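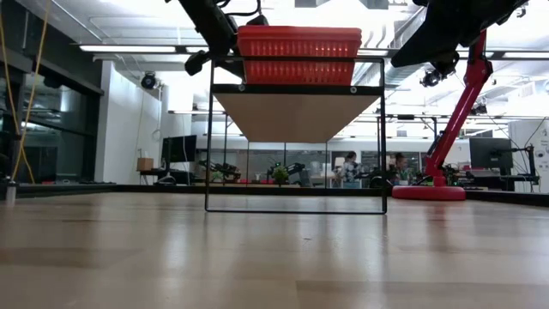 Asunto: Re: [herbolaria] Oximiel de tomillo, proporciones

Hola a todos:

¡Qué alegría abrir el correo y encontrarme con el oximiel! Contesto a Isauro entre líneas porque pregunta varias cosas y no quiero dejarme ninguna.

El domingo, 10 de octubre de 2021, Isauro Huerta escribió:
> Buenas, lista. Tengo 400 gramos de miel de romero y un manojo
> de tomillo recién cortado. En el cuaderno de mi abuela pone
> "miel y vinagre, a ojo", y así no hay manera. ¿Qué proporción
> usáis? ¿Lo hacéis en frío o al fuego?

Yo hago la versión suave: 3 partes de miel por una de vinagre de manzana. Las recetas antiguas solían cocerlo todo junto hasta que espesaba y se iba quitando la espuma con una cuchara (de ahí que en tantos recetarios viejos se hable de "despumar la miel", una expresión que me encanta). En frío sale más líquido, pero el tomillo conserva un perfume que al fuego se le va casi entero. ¡Pruébalo en frío, de verdad!

Deja el tomillo orearse un par de días antes de meterlo en el tarro, que recién cortado suelta mucha agua. Luego cúbrelo bien, tapa que no sea de metal desnudo (el vinagre se la come) y a un armario oscuro unas semanas, moviéndolo cuando te acuerdes.

> También me han dicho que esto ya lo tomaban los griegos.
> ¿Es verdad o es cosa de las etiquetas?

¡Es verdad! El oximiel aparece en los textos hipocráticos, y Dioscórides también lo recoge. De ahí pasó a los médicos árabes y a las boticas de media Europa, con cebolla albarrana, con hisopo, con lo que hubiera. Lo que ya no me creo tanto es la lista de males que se supone que curaba, que en algunos libros ocupa la página entera. En casa lo tomamos con agua templada porque está riquísimo y porque alivia la garganta, y no le pido más. Y ojo, a los bebés de menos de un año nada que lleve miel.

> Por último, ¿alguien tiene el boletín de Saliver donde
> salía la receta con saúco?

Lo tengo yo, es el número 141. Te lo escaneo esta semana y lo subo a la carpeta común. La receta va con bayas cocidas, nunca crudas, y lleva una nota al pie larguísima sobre el vinagre que merece la pena leer entera.

Si alguien más tiene cuadernos de familia con recetas de estas, que los mande, aunque estén manchados y no se lea la mitad. Yo sigo peleándome con una tintura de enero que se me ha quedado turbia, pero de eso abro otro hilo.

Un abrazo grande desde Tirkau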